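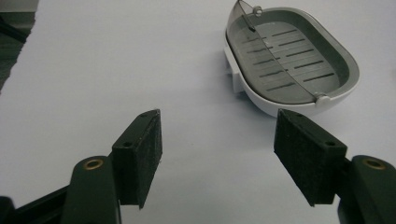 Wanted: people who don't believe what it says on the package

Drulska Household Panel, Celldale
Paid sessions, daytime and evening
Posted 5 October 2021

Every soap dish sold in this country keeps your soap dry, if you go by the cardboard sleeve. It also rinses clean in seconds, travels without leaking and opens with one hand. I have bought a lot of soap dishes for this job and I have a drawer at home full of gray slime that says otherwise.

Drulska is a small panel that looks at ordinary household things on a plain table and writes down what people do with them. We are looking for new participants for the next round, which covers soap dishes with lids, draining trays and a mixed lot of small rounded things that have to be picked up, turned over and put down again. There is nothing glamorous in it. If you have ever stood in a bathroom with one wet hand trying to work out which half of a plastic lid is supposed to move, you already have most of the background we need.

What the round is about

The main item is an oval dish with a white shell, a slotted gray tray inside and a clear lid on top. I picked it because it makes the most promises. The tray is meant to let water through, the lid is meant to let you see the soap, and the shape is meant to be easy to hold. Maybe so. My own view is that a slot narrow enough to look tidy is a slot narrow enough to clog, and that a lid on a wet bar of soap is a way of keeping it wet. I would like to be proved wrong by people who have no stake in it, and I would settle for being proved wrong by people who do.

We will ask you to open it, close it, lift the tray if you think the tray lifts, put it back, and tell us at what point you got annoyed. Some people never get annoyed. We need them as well, though I admit I read their sheets twice.

After that come the rounded things. They roll, or they don't. You pick them up from a flat surface and set them down where you are told, and then where you think they should go. It sounds like nothing, and the first person I explained it to asked me whether grown adults were paid to do this. They are. See below.

Who we want

Adults who wash their own dishes and clean their own sinks at least some of the time. Left-handed people in particular, please, as our last round was very short of them and a lid that opens nicely from one side tells you little about the other. People with stiff fingers, long nails, small hands, big hands. People who rent and people who own. You do not need to know anything about design, and if you do, kindly leave it in the hallway.

We are also after people who will say "I don't know" when they don't know. I have read too many forms in which somebody gave a lid eight out of ten and then wrote that they never managed to close it.

Please do not apply if:

You or someone in your home works for a company that makes or sells bathroom or kitchen goods.
You took part in the May round. We were glad to have you, but you have seen the sheets.
You expect to be given the products. They stay with us.
You can't stand for part of an hour, unless you tell us beforehand. In that case we'll set up the lower table and a chair and you are very welcome.

What a session is like

You come to Room 515 in the Lodow Building. Analyn Abella will let you in, take your form and show you where to put your bag and coat. Sleeves get pushed up or they don't, as you like, but bracelets come off. The things you handle are put out on a pale, flat surface and you work standing up. Analyn gives the instruction, you carry it out, and she writes. She will not tell you whether you did it right. People find this hard, and a few have tried to get it out of her by looking sad. It doesn't work.
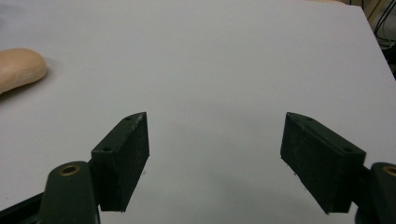
The instructions are short and some of them are dull on purpose. "Move the dish to the far side." "Turn it so the lid opens toward you." "Put it back the way you found it." That last one gets more varied results than anything else we ask, and I have stopped assuming I know what it means myself. If an instruction makes no sense to you, say so out loud and then do whatever you would have done at home. We want the muttering too.

Between tasks there is a wait while things are wiped and set out again. Bring a book if waiting bothers you. There is coffee, which I can't recommend, and a water cooler, which I can.

Each participant comes for 2 sessions on separate days. The second one repeats a good part of the first. I was against this when it was proposed, thinking people would simply remember the trick of the lid and breeze through. Zerrin Kırmızıgül, who keeps our records, made me sit down with the older sheets, and I have to report that plenty of people forget. So the second session stays, and you will only be counted if you turn up for both.

What you get

$20 for each session, paid at the end of it. It isn't a fortune and I won't call it a reward for your valuable insight. Parking behind the building is free after four in the afternoon, and before that you are at the mercy of the meters. We don't reimburse meters. I asked.

You will not get a certificate, a tote bag or early access to anything. You may have a copy of the written results when they are done, if you tick the box on the form, and they will include whatever the panel found even where it makes me look foolish.

Who pays for this

Fair question, and I'd ask it too. The round is paid for by Rengifo, a mail-order housewares seller that is deciding what to keep in its bathroom pages. Rengifo chose some of the items and we chose the rest. They don't see names, they don't sit in, and they have agreed in writing that we print what we find. I have been told by three different people that this arrangement is excellent. I'll believe it when we hand them a bad result and they are still answering the phone, and I say so here so that you can make up your own mind before you sign up.

The sheets carry a number instead of your name. Zerrin holds the list that connects the two, and it is destroyed when the round closes.
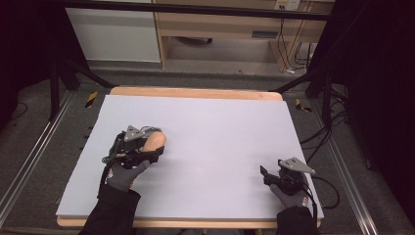 At the board, with a peach-colored piece in the left hand.

Things people ask

Is it hard?
No. The hard part is being honest about something as unimportant as a soap dish. People are polite about objects. They blame themselves when a lid sticks. Please try not to.

Will I be using real soap?
In the second session, yes, plain white bars with no scent. If you have a skin condition or an allergy, call us first and we'll talk it over. You can do the dry tasks only and still be paid.

Can I bring my mother, my roommate, my kid?
Adults can apply on their own form and will be scheduled at a different time from you. Children can't come in, and there is no place for them to wait.

How do I know this isn't marketing?
You don't, from a web page. Come to the first session and see whether anyone tries to get you to like something. If they do, leave, and tell me about it, and you'll still get your money for that day.

Why soap dishes?
The last lot was can openers and I lost that argument. Brynhildur Brøndum, who will be running the kitchen round next year, thinks bathrooms are a waste of a good table. She may have a point. On the other hand, everyone I know owns a bad soap dish and not one of them has ever sent it back.

Can I disagree with the questions?
There is a box for it at the foot of the sheet. It is bigger than it used to be.

How to apply

We have 128 places and they will be filled in the order forms come in, apart from a number held for left-handed applicants. Pick up a form at the front desk of the Lodow Building in Celldale or call the panel line and ask for one by mail. Fill in both sides. The back asks what you keep your soap in now and what you think of it, and a surprising number of people leave it blank. Forms with a blank back go to the bottom of the pile.

Volkan Akbulut does the scheduling. He will call you once, and leave one message if you don't pick up. After that your place goes to the next person. Tell him on that call about anything we should know, such as a bad wrist, a chair, or a bus that only runs twice an hour.

If you need to cancel, call the day before. If you simply don't show up for the first session we won't chase you, and we won't book you again either.

Questions about what the round is for, complaints, and stories of soap dishes that have failed you can all come to me. I read the stories. I'd be interested in hearing from anyone with a lidded one that has stayed clean for a year, and I would want to see it.

Hülya Ersoy
Drulska Household Panel
Room 515, Lodow Building, Celldale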